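Section 4: Setting up fog and collision alerts

Bralumus Road Watch sends a message to your phone or depot screen when a crash, closure or fog warning is reported on a route you have saved. Complete Section 3 (registering the unit) before you start. You will need your route list and the six-character depot code.

4.1 Adding a route

1. Open the Routes page and press Add.
2. Type the road number or choose it from the map. The sample route supplied with the software is Dorik to Kerr, 46 miles.
3. Set the direction of travel. If you use the road both ways, add it twice.
4. Press Save. The route shows in grey until the first report arrives, then turns black.

Note: Slip roads and bypasses are treated as separate roads. The Nolel bypass has its own entry and is not covered by the main route.

4.2 Setting the fog warning

1. On the Routes page, select the route and press Weather.
2. Switch on Fog.
3. Enter the visibility distance at which you want a warning. The factory setting is 95 metres.
4. Choose the hours. For most depots 4 am to 10 am is enough from October to March.
5. Press Save, then Test. A test message should reach every phone on the list.

Caution: The fog warning relies on roadside sensors. Patches of fog between two sensors may not be reported. Drivers must slow down for the conditions they can see, whether or not a warning has been sent.

4.3 Slow vehicles

Tractors and other farm vehicles are reported only when a member of the public or a road crew has called them in. To receive these reports:

1. Go to Alerts, then Other Hazards.
2. Tick Slow Vehicle.
3. Set the repeat time to 10 minutes or longer. Shorter times fill the message store, which holds 865 entries.

4.4 Collision reports

1. Go to Alerts, then Collisions.
2. Choose All or Road Blocked Only.
3. Add the phone numbers that should receive the report.

First reports are often incomplete. The location may be given as the nearest junction, and it can change as later reports come in. Do not delete the first message until a second one marked Confirmed has arrived. 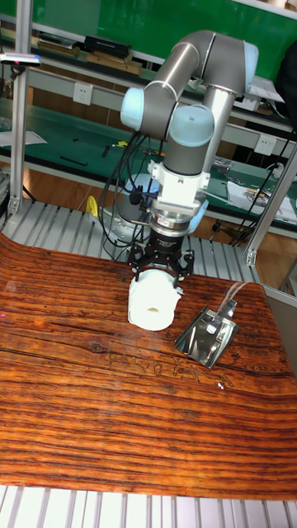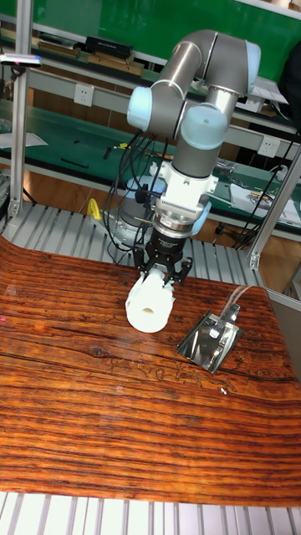

4.5 If no alerts arrive

1. Check that the route is shown in black.
2. Check the depot code on the Account page.
3. Turn the unit off, wait one minute and turn it on again.
4. If the screen shows code 687, the message store is full. Clear it from the Tools page.

Caution: Clearing the store also removes confirmed reports. Print any you need for insurance first.

Last updated: March

Comments (3)

depotnights: Step 4 in 4.2 won't take a start time before midnight on our unit. Had to put in two entries.

Reply from Bralumus Support: Two entries is correct for overnight hours. We will add it to the note.

hgv_margin: Could the slow vehicle alert say which direction it's heading? Ours only gives the road.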